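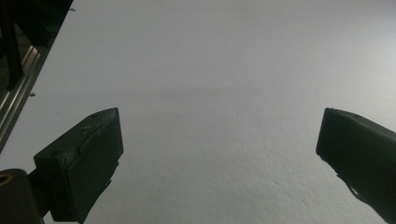
Refinishing a white worktop with Skulo two-part coating

Step 1. Clean and key
Wash the worktop with sugar soap, rinse it and leave it to dry overnight. Sand lightly with 240 grit and wipe off the dust with a lint-free cloth.

Step 2. Mix
Add 40 ml of hardener to each 730 ml tin of base. Stir slowly for 4 minutes, scraping the sides. Do not thin.

Step 3. First coat
Apply with a short-pile foam roller, working away from the wall. Keep a wet edge and do not go back over areas that have started to set.

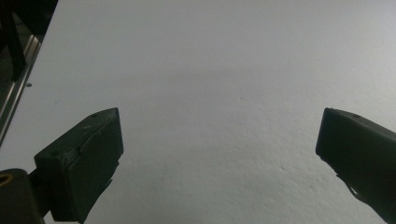

Step 4. Second coat
Rub down with 2000 grit, wipe, and recoat at right angles to the first.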